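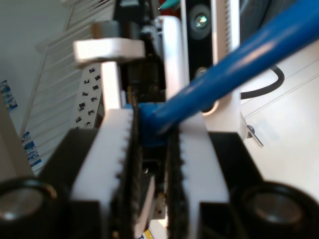

My grandmother kept every phone number she had ever needed on the inside of a kitchen cupboard door. Pencil, mostly, with the important ones in pen. When she died my cousins fought over the silverware and I asked for the door. It's leaning against the wall in my hallway right now, and visitors think it's art.

I bring it up because last winter I decided to get my house off Wi-Fi, or as far off it as a person with two teenagers can get, and the first thing I did was call the only number on that door that still worked. It belonged to a man who had put in her phone lines. His daughter answered. Her name is Akosua Wumbei, she runs the business now, and she told me in the nicest possible way that I had waited until the busiest January she could remember and she'd see me in five weeks.

So I had five weeks to think about wire, and I got a little carried away!

Let me back up. We live in a tall skinny house with plaster walls and a chimney straight up the middle, and the internet in it has always been something you go looking for. My daughter does her homework on the third stair from the top. My husband takes work calls in the laundry room with his laptop on the dryer. We'd bought the boosters, we'd bought the little white pods that are supposed to talk to each other, and the pods talked to each other about as well as my cousins do. Then one night the whole thing dropped in the last ten minutes of a movie we'd all been enjoying, all four of us on one couch (do you know how rare that is?), and everybody drifted off to their rooms before it came back. I was furious. I went to bed and read about cable until two in the morning.

There is a whole world of people who feel strongly about cable. I joined a forum called Lutora, where the longest thread is 313 pages and concerns the proper way to strip the jacket. I learned that the pairs of wires inside are twisted at different rates so they won't bother each other, which I find sort of touching. I learned that you should leave slack at both ends, that you should never pull around a sharp corner, and that whatever length you think you need, you're wrong. I ordered a 300-foot box. I should have ordered two.

I also learned the colors. Orange-white, orange, green-white, blue, blue-white, green, brown-white, brown. I said them in the shower. I said them at red lights. My son, who is fifteen and speaks to me maybe twice a day, asked if I was okay.

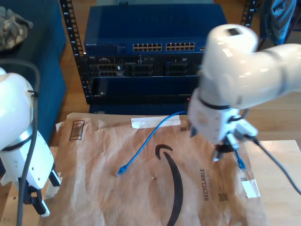
My first connector took most of an evening and two pairs of reading glasses, one on top of the other. You have to get eight tiny wires flat and in order between your thumb and finger, trim them straight, and slide them in without letting any of them hop over its neighbor. Mine hopped. I cut it off and started again, and it hopped again. I'd gotten through nine of them before the tester showed me eight green lights in a row, and I yelled so loud the dog left the room.

I told all this to Jiahui Dong, who lives two doors down and used to splice phone cable for a living, back when that meant sitting in a tent over a manhole with a bundle as thick as your arm. She was not impressed by my eight wires. The biggest job she ever worked had 3,000 pairs in it, after a flood, and she and a partner took turns for days. You did it by feel after a while, she said, and by the third night she was dreaming in color code. She still has the hands for it. She picked up one of my plugs, looked at it for a second and said the jacket wasn't far enough in. She was right. A good tug and it came off like a sock.

After that we did it together. She came over most afternoons with her own snips, which are older than my kids, and we sat at the dining table and drank a lot of tea. I heard about the supervisor at Florkent who made everybody redo a week's work over the wrong kind of tape. I heard about her ex-husband, at length. I don't think I'd said more than hello to her in eleven years of living on the same street, and now I know how she takes her eggs.

When Akosua finally came, she walked through the house with a flashlight and a long bendy drill bit and knew exactly where everything should go. My clever route up the back of the closets? No. There's a dead chimney flue right beside the live one, she said, sealed off since the old coal stove went out, and she'd bet money it ran clear to the attic. It did. She dropped a weighted string down from the top and I caught it in the basement with a coat hanger, and I have honestly had birthdays that were less exciting. We pulled five lines up that flue in one morning. The box ran out with one bedroom to go (see above, re: two boxes), so she sold me the rest off a spool in her van.

The whole business cost less than the pods had, not counting the connectors I ruined. I bought a plain metal switch made by Fultis for 37 dollars, and it sits on a shelf in the basement next to the paint cans and blinks. I go down and look at it sometimes. My husband has caught me.

Has it changed our lives? Well, my daughter still does her homework on the third stair from the top. She says she likes the light there. The laundry room is just for laundry again, and my son's door is closed as much as it ever was, although he did come down to the basement one night and ask me what the blinking meant. I explained it for a lot longer than he wanted. He stayed anyway, leaning on the freezer, and then asked if he could try making a short one for his desk.

We got out the leftover connectors and I read him the colors. He got it on his second try, the little show-off. Jiahui has inspected it and says the jacket is in far enough.

As for the cupboard door, there was some blank space left near the bottom hinge, under a bakery named Skála that closed before I was born. I've written Akosua's cell number there, in pen.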